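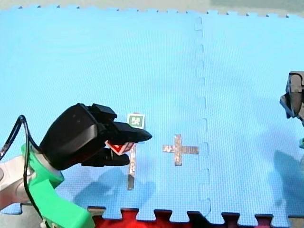

Rarnholm Activity Room, users' meeting
Minutes, April

Present: Siu-fong Peng (chair), Slamet Entili, Normunds Mägi, Ruairi McIver
Apologies: Endang Sopacua
Start: 4:10 p.m.

1. Last minutes
Agreed with one correction. The shelf quote from Gudmont was 300, not 360.

2. Floor mat
Normunds asked if the blue foam mat should be replaced this year. Gudmont has quoted 1,076 for the whole floor, delivered. Slamet felt the tiles have plenty of use left in them and the joints only need pressing together after sweeping. Agreed to keep the mat and look at it again in the fall. Shoes stay off the mat.

3. Tape marks
The silver-gray cross and the single strip next to it stay where they are. Ruairi asked that new marks be put down only after checking with Siu-fong. Old tape is to be peeled slowly, from one end. Ruairi to buy 10 rolls from Ong.

4. Cubes
The cubes with printed markers go back in the lidded box at the end of each session. Endang sent a note asking for spare green markers. Slamet will print a sheet and bring it next time. Stacks should be built on the mat and not on the window ledge.

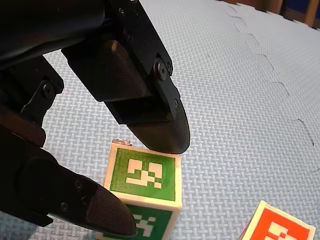
Two wooden cubes stacked on the mat, the upper one with its green marker.

5. Budget
1,000 remains for the year. Shelf order approved. Sanach invoice still to come; Normunds to call them.

6. Other business
Ruairi has the spare key until the next meeting.

Closed 4:55 p.m.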